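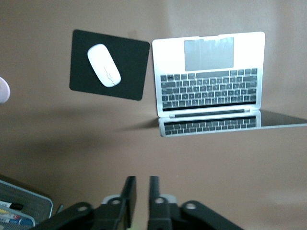

图 4-1 腕部相机看到的办公桌：夹爪在下方，前面是鼠标垫、鼠标和笔记本电脑

第四节 腕部相机与夹爪的首次对位

手臂装好了，底座也锁紧了，现在轮到我最喜欢的部分：让 Hokus 看见你的桌子。这一节从接通相机讲到第一次抓取，我自己现在做一遍也就喝一杯茶的工夫，头一回可没这么快（我那次把画面倒着装了一晚上，还以为是软件坏了）。如果你买的是不带相机的基础款，直接翻到第六节就好。

本节按固件 2 和 Lescombe 控制软件的中文界面来写，最后改动于 12/1/21。旧固件的菜单名字有几处不一样，我在步骤里尽量标出来了，漏掉的请来信骂我。

开始之前

手边准备好这几样：
套件里的短六角扳手
Saraç 夹爪自带的那张校准卡
一支带盖的马克笔，粗细随意
一块软布

桌子不用收拾得太干净。我试过把桌面全清空再校准，结果很漂亮，可是东西一摆回去，识别就开始闹脾气。所以我现在的做法是平时怎么用就怎么摆，图 4-1 里那样就挺好，鼠标在垫子上，笔在网格笔筒里，电脑掀着盖。只有水杯请你拿走，这个没商量。

注意：急停按钮要放在你不用起身就能够到的地方。整个第四节期间，请不要把它塞到显示器后面。

4.1 接通腕部相机

1. 关掉底座电源，等指示灯完全熄灭。

2. 把相机排线沿着腕部的线槽压进去，从内侧的小孔穿出来。排线要留一点余量，腕关节转到头的时候不能绷紧。我一般会用手把腕部慢慢转到两边的尽头，盯着线看一遍。

3. 插头有凸点的一面朝外，推到底会有很轻的一声"嗒"。没听见就拔出来再来一次，别硬顶。

4. 打开电源，启动 Lescombe，选"设备"，再选"腕部视图"。旧固件里这一项叫"手眼画面"。

5. 等画面出来。第一次启动要 60 秒，这段时间窗口是灰的，鼠标点它也没反应，放着就行！我见过好几个朋友在这时候拔电源重来，然后又等一遍，越等越气。

画面方向对不对，看夹爪就知道：两根黑色的手指应该从画面下边往上伸，根部两侧的连杆向左下和右下展开。要是手指从上面垂下来，说明相机转了半圈，松开固定螺丝转回来，或者在"腕部视图"的设置里勾上"旋转画面"。两种办法效果一样，我偏爱动螺丝，以后换电脑不用再记着勾选。

说明：手指会一直占着画面的一块地方，而且离镜头很近，看着特别大。请不要为了让画面好看把相机往外撬，软件正是靠手指的轮廓来判断位置的。

4.2 核对两根手指

1. 在"腕部视图"里点"夹爪"，再点"半开"。

2. 看两指之间的那条缝。它应该竖直，左右两根手指大致对称。缝歪了，多半是有一侧支架的螺栓没有拧平。

3. 需要调整的话，先按急停，再用六角扳手松开歪的那一侧，扶正，拧紧，解除急停。顺序别换，我的左手食指可以作证。

4. 点"全开"，再点"闭合"，来回几次，听声音。连杆动起来应该是均匀的沙沙声。有咔哒声就停下，翻第九节的故障表。

小心：连杆收拢的时候会夹手，而且它从外侧往里走，跟大家直觉里防着的方向相反。长头发、围巾、耳机线也都请离远点。

小心：夹爪的额定载荷是 500 克，包括它抓住的所有东西。笔、鼠标、小盒子没问题，笔记本电脑绝对不行。Na-rae Choo 负责回复售后邮件，她请我务必把这一句写进来，而且要我写两遍，那我就再写一遍：不要让它去抬笔记本电脑。

4.3 桌面校准

1. 用软布擦一擦相机镜头，桌面有灰的话也顺手擦了。

2. 把校准卡平放在两指的正前方，印花朝上。卡片要整张露在画面里，别让手指挡住任何一角。

3. 点"校准"，选"桌面"，再点"开始"。手臂会慢慢换几个姿势看卡片，每次停一下。这时候请别碰桌子，也别在旁边敲键盘，我知道很难忍。

4. 出现绿色对勾就成功了，把卡片收好，后面换夹爪还要用。

5. 点"保存"。不点保存，下次开机一切重来，软件也不会提醒你，这一点我已经跟 Erdal Erdem 抱怨过了，他说十月的更新里会改。

如果弹出代码 307，意思是反光太强，软件找不到卡片的边。我最常遇到它的场合就是桌面偏亮面、灯又正好在头顶。按下面的顺序试：

先把台灯转开，或者拉上一半窗帘。
还不行，就把卡片往没有亮斑的地方挪一点。
再不行，看看附近有没有会像镜子一样映出东西的表面。我有一次折腾半天，最后发现软件在认真研究一排倒过来的键盘按键。拿一张纸盖住反光的那一块，校准完再拿走，非常管用。

说明：软件里另有一个"忽略反光"选项，藏在"高级"下面。我不太推荐第一次就用它，开了以后白色的小东西容易认不全，白鼠标尤其倒霉。真要开，请在光线固定的房间里开。

4.4 划出禁区

抓东西之前，得先告诉 Hokus 哪些地方别去。我每次都很想跳过这一步直接玩，你也会的，请忍住！

1. 在"腕部视图"里点"区域"，再点"新建禁区"。

2. 用鼠标把笔记本电脑整个圈起来，屏幕和键盘都要圈进去，边上再多留一指宽。

3. 给它起个名字。我的就叫"别碰"。

4. 鼠标垫可以圈，也可以不圈。打算让手臂帮你递鼠标的话就留着别圈，它会把垫子当成桌面的一部分来处理，薄薄一层不影响。

5. 点"预演"。手臂会在高处沿着禁区边缘走一圈，手指不会下来。路线看着不对，按空格键暂停，回到第二步改。

小心：禁区是记在桌面坐标里的，电脑挪了位置，禁区可不会跟着走。每次搬动过东西，都请重新看一眼画面再开工。

4.5 第一次抓取

终于到这儿了。我建议从马克笔开始，又轻又直，掉了也不心疼。

1. 把马克笔平放在桌上，笔身跟两指之间的缝平行，盖子盖紧。

2. 点"任务"，选"抓取"，在画面里点一下笔的中段。笔周围会出现一圈细线，细线把笔完整包住了，再点"确认"。

3. 速度选"慢"，力度选"轻"。这两项默认就是如此，但如果机器是二手的，请看一眼。

4. 点"执行"，手放在急停旁边。

5. 手臂停稳以后，笔应该夹在两根手指的前段。点"放回"，它会把笔放到原来的位置。

连着成功几次，就可以试着从笔筒里拿笔了。这件事难多了，我先打个预防针：网格笔筒的格子很细，软件有时会把伸出来的笔和筒边看成一件东西。我的办法是先给笔筒单独建一个物体，名字叫什么都行，类型选"容器"，再把露在外面的笔一支一支点出来。笔盖颜色深、笔身颜色浅的那种，请点笔身。特别细的东西，像牙签那样的小棍，目前还是别指望。

说明：笔筒太轻的话会被夹爪带着走。在筒底贴一点可移除的胶泥，问题就没了。

4.6 几个我常被问到的小毛病

画面左右的边缘总有模糊的一团。多半是离镜头太近或者只露出一点点的东西，软件认不出来也不会去抓，挪开或者不管都可以。

两指之间的画面里有颜色，担心是脏东西。先停机，按急停，再凑近看。确实有碎屑就用软布带走，别用嘴吹，会吹到关节里去。

校准明明成功了，抓的时候却老偏向同一边。十有八九是相机的固定螺丝松了。拧紧，重做 4.3，别去改软件里的偏移量，改了以后只会越来越乱。

用的是 Starkov 底座而不是原装底座。可以用，只是 4.3 结束后要在"底座"里手动选一次型号，选完重启软件。它的高度跟原装的不同，型号没选对的话，手指会停在笔的上方空夹一下，样子挺委屈的。

都顺利的话，请在"文件"里点"导出设置"，存一份到电脑上。换夹爪的步骤在第五节，动手之前先把校准卡找出来。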